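Omcombe
Ganora hand-held gripper, two-finger, with ridged pads

Products > Grippers > Hand-held > Ganora

Overview
Pad sets
Trial notes
Ordering
Support

The Ganora is a two-finger gripper that you carry and work by hand. It is meant for recording how a person picks, holds and places ordinary objects, so the same finger and pad shapes can later be used on an arm. The fingers are long and fairly narrow, and the pads are replaceable.

Most questions we get are about pads. We sell three sets for the Ganora: smooth, ridged and soft foam. All three fit the same fingers and use the same screws. The body, plates and brackets do not change from one set to the next.

Smooth pads are easy to wipe down and leave the fewest marks on soft packaging. They do best on boxes, bottles and other things with a firm, flat side. Ridged pads are blue and hold thin or flexible items better, especially when only a corner can be reached. Foam pads give the most when closed, but they wear fastest and should be treated as a supply item.

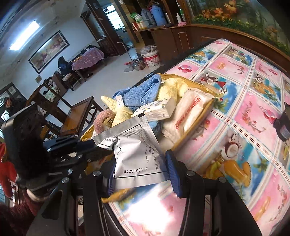
Omcombe, 2024-07-03

Trial notes by Krum Halilović and Mio Murakami

We compared the three pad sets in homes, on household goods. A foil medicine sachet was one of the harder items on the list. It is thin, it slides, and the corners bend easily. We picked sachets out of an open cardboard box that also had a folded towel, a plush toy and small packets in it, so the fingers had to close on the foil without taking hold of the cloth underneath.

Each pad set got 52 attempts on sachets. An attempt counted as good if the sachet came up on the first close and stayed between the pads until the operator opened them over a tray.

Ridged: 41 good
Foam: 37 good
Smooth: 30 good

Misses with the smooth pads were nearly all slips during the lift. With foam, the sachet usually came up but turned in the grip, and several were dropped on the way to the tray. The ridged pads had the fewest slips. Their misses came mainly from closing too low and catching towel loops along with the foil. Terry cloth was worse for this than plain cotton.

On small cartons we saw little difference between ridged and smooth. On plush toys all three worked, and the operators preferred foam. If your work is mostly rigid boxes, there is no need to pay extra for the ridged set.

Glossy tablecloths were a problem for the camera with every pad set. A ceiling light can leave a bright patch on the plastic, and pale packaging is hard to pick out against it. Lock the exposure before you start. Moving the box a short way along the table also helped.

We ran the same items with the Chávez parallel gripper for comparison. Its wider fingers did well on cartons and poorly inside a full box, where they pushed the contents aside before they could close. We did not try it with third-party pads.

In the box
Ganora body with both fingers fitted
One pad set, your choice
Spare pad screws
Hex key
Printed setup card

The camera is sold separately. The Avach controller is only needed if you plan to mount the fingers on an arm. It does not change anything in hand-held use.

Changing pads
Open the fingers fully. Remove the screws from the back of one finger and slide the pad off toward the tip. Fit the new pad with the ridges running across the finger and tighten until snug. Repeat on the other finger. Close the gripper on a sheet of paper and pull gently. If the paper comes out at one end only, loosen both pads and align them again.

Pads should be changed in pairs. Redo the width calibration after any change, including a change to a new pair of the same type.

Care
Wipe smooth and ridged pads with a damp cloth and let them dry before use. Lint collects between the ridges after work with towels or plush, and a soft toothbrush takes it out. Do not soak foam pads. Check the body screws before each day of recording.

Ordering
Ganora with smooth pads: GN-S
Ganora with ridged pads: GN-R
Ganora with foam pads: GN-F
Pad pairs are also sold on their own. Add P to the end of the part number.

Units bought before June have the older finger tips and need the adapter plate for ridged pads. The plate is free on request. Send the serial number from the underside of the handle with your order.

Related products
Chávez parallel gripper
Avach controller
Pad screw refill pack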